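Placa de control circular Dasomton

Recambios / Electrónica / Placas de control
Fabricante: Veres
Distribución: Pandimow
Disponibilidad: en almacén
Unidad de venta: 1 placa, sin cableado

Descripción

Placa de circuito impreso de repuesto para la serie Dasomton. Máscara de soldadura roja, serigrafía blanca, montaje superficial y orificio central pasante. El contorno no es un círculo completo: lleva escotaduras que deben coincidir con los salientes de la carcasa. Si la placa no asienta plana, gírela hasta encontrar la posición; no lime el borde ni fuerce los tornillos.

Se suministra programada y verificada. No requiere ajuste en la primera puesta en marcha, salvo en equipos con firmware anterior a la revisión de August, que deben actualizarse antes de montar el recambio.

Compatibilidad

Dasomton 720
Dasomton 1000
Dasomton 2000 (solo con carcasa de segunda serie)

No es compatible con la gama Stollus, aunque el diámetro exterior coincide. Los taladros de fijación están desplazados y el conector de alimentación tiene otra polaridad.

Conexiones

Los conectores son de plástico color crema y se reparten alrededor del orificio central y hacia el extremo inferior de la placa. Todos los conectores enchufables entran en una sola posición. Para soltarlos, tire del cuerpo de plástico y nunca de los hilos.

La línea de señal es un par trenzado amarillo y verde con conector blanco pequeño. Se enchufa en el extremo de la placa y debe salir hacia abajo, en curva amplia, sin apoyarse en los componentes. El trenzado se mantiene hasta el conector; no separe los hilos para ganar longitud.

Los cables rojo y negro terminan en faston hembra con funda translúcida. Se conectan al final, una vez fijada la placa, y con la alimentación cortada. Compruebe que la funda cubre por completo el terminal.

Comprobación en banco

Coloque la placa plana sobre espuma blanca limpia, libre de restos de hilo y de virutas. La zona de trabajo debe quedar despejada de tornillería. Utilice pulsera antiestática conectada a tierra.
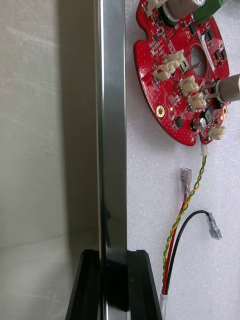 El indicador ámbar está junto al taladro de fijación dorado. Encendido fijo significa que la placa recibe tensión y que el autodiagnóstico ha terminado. Si parpadea, revise primero el par de señal. Si permanece apagado, desconecte la fuente y mida la continuidad del cable rojo antes de dar la placa por defectuosa.

No toque los terminales del condensador electrolítico hasta pasado un minuto desde la desconexión.

Fijación

Apriete los tornillos en cruz y a mano. El anillo metalizado del taladro hace contacto con la masa del chasis, por lo que no se admiten arandelas de nailon en ese punto. En las versiones 1000 y 2000 se conserva el separador original.

Almacenamiento

Guardar en bolsa antiestática cerrada, en posición horizontal y sin apilar. Las placas devueltas fuera de su bolsa no se aceptan en garantía.

Pedidos y devoluciones

Indique el modelo del equipo y el número de serie de la carcasa. Para pedidos de más de 1000 unidades, consulte plazo con Rosemarie Frerichs, departamento comercial. Las consultas de montaje las atiende Bořivoj Sokol, servicio técnico.

La devolución debe ir acompañada del formulario de avería con el estado del indicador, el modelo de fuente empleado y los cables conectados durante la prueba.

Ficha revisada el 17 de marzo de 2021. Sustituye a todas las ediciones anteriores.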